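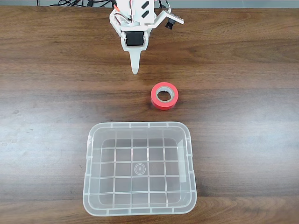
Documentación / Conjuntos de datos / Lengua

Refranero de sobremesa Beaudoin: LÉEME

Versión 3. Mantienen Marlene Toledo y Majdi Salameh.

Contenido

Colección de 1.000 refranes, dichos y sentencias de comedor en español, recogidos en cuadernos de cocina, calendarios de taco, servilletas y, en una proporción que preferimos no calcular, cuñados. Cada entrada lleva su texto, su variante más frecuente, la zona donde se oyó y una nota de uso. La nota de uso es lo mejor del conjunto y también lo menos fiable.

El nombre viene de la pensión Beaudoin, en cuyo comedor Marlene empezó a apuntar lo que se decía en la mesa de al lado. La pensión cerró. La mesa de al lado, que sepamos, sigue hablando.

Archivos

refranes.csv: la tabla principal. Codificación UTF-8, separador punto y coma. Las comas están ocupadas, que un refrán sin coma es poco más que un grito.
variantes.csv: formas alternativas, enlazadas por identificador.
fuentes.txt: de dónde salió cada cosa. Cuando pone «oído», es que se oyó.
dudosos.csv: material que uno de los dos considera refrán y el otro considera una frase que dijo su tío.

Campos de la tabla principal

id: número correlativo. Hay huecos. No se van a rellenar.
texto: la forma recogida, con la ortografía normalizada y la gramática intacta, por respeto.
tema: una de 9 categorías (pan, vino, tiempo, dinero, salud, familia, vecinos, animales, muerte). «Vecinos» y «animales» se solapan más de lo que nos gustaría.
zona: provincia o país. «General» quiere decir que lo dice todo el mundo; «sin datos», que quien lo dijo se fue antes del café.
registro: culto, corriente o de los que se dicen cuando los niños ya están en la cama.
nota: texto libre. Muy libre en las entradas de Majdi.

Cómo se recogió

La primera tanda procede de cuadernos de cocina. Entre la receta del escabeche y la cuenta del butano aparece casi siempre algún consejo sobre el matrimonio. La segunda se hizo de viva voz, en comidas largas, con una norma: no pedir refranes. Si se piden, la gente recita los del colegio, y para eso ya están los libros. Hay que esperar a que alguien se queje del tiempo.

La tercera se transcribió en agosto, de una caja de calendarios comprada en un mercadillo. A esa altura del mes a los dos nos parecía que «quien mucho duerme, poco aprende» era una falta de educación.

Criterios de inclusión

Se admite lo que haya sido dicho por dos personas que no se hablen entre sí. En los pueblos pequeños este requisito se cumple con una facilidad admirable. Se excluyen los eslóganes, las letras de canciones y cualquier frase atribuida a un filósofo griego en una taza.

Limitaciones conocidas

Los refranes del tiempo se contradicen. Está comprobado y no es un error de la tabla. Lo mismo vale para los del dinero: el 3 de cada par recomienda ahorrar y el siguiente recuerda que la mortaja no lleva bolsillos. (Lo del «3 de cada par» es una errata de la versión anterior a la que Majdi ha cogido cariño.)

El norte está mejor representado que el sur, por motivos de autobús. De América hay poco y casi todo pasó antes por una prima.

Muchas entradas tratan a las suegras con una saña notable. Las hemos dejado, marcadas en la nota. Marlene, que es suegra, revisó esa parte en persona y añadió varias sobre los yernos.

Uso y licencia

Uso libre citando la procedencia. Agradecemos que no se impriman en azucarillos sin avisar.

Cambios

Versión 3: separado el vino del pan, tras un debate largo. Corregidas las tildes de «variantes».
Versión 2: añadido el campo registro.
Versión 1: existía.

Para proponer entradas, escriban indicando quién lo dijo, dónde y qué había de segundo plato. Lo del segundo plato no va a la tabla.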